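Rulemstead Linen Bag, Large

Product code 3888

A plain cotton bag for collecting, carrying and storing household washing. The large size takes a full change of bedding for a double bed, with room left for a few towels. It closes with a drawcord and has a flat base, so it stands up on its own once there is something in it.

The cloth is an unbleached cotton canvas, woven for us by Weerasinghe and cut and sewn in our own workroom. Side seams are stitched twice and the handles go right under the base. Kartini Rondonuwu redrew the pattern in January to make the neck wider, and all bags now sold are the new shape.
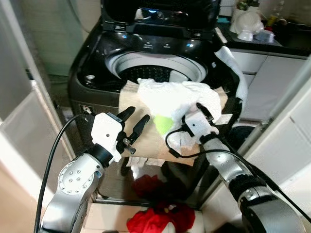
Wash the bag at 40 degrees with similar colours. Expect slight shrinkage on the first wash, mostly in the height. Pull it into shape while damp and hang it by the handles. Do not tumble dry. Tie the drawcord in a loose knot before washing or it may work its way out of the channel. Spare cords are sold separately.

Details
Material: 100% cotton canvas
Cord: cotton, undyed
Handles: two, cotton webbing
Colours: natural, slate, Eter blue
Sold singly or in cartons of 200

The slate and blue bags are dyed after sewing and the shade varies a little between batches. If you need a matching set, order them together and write "same batch" in the notes box.

Guest houses and laundries can have a name or room number printed on the front in one colour. The minimum for printing is 200 bags. Contact Suryani Liem in trade sales for a quote and a proof.

Also in this range: Fillari peg bag, small linen bag, spare drawcord.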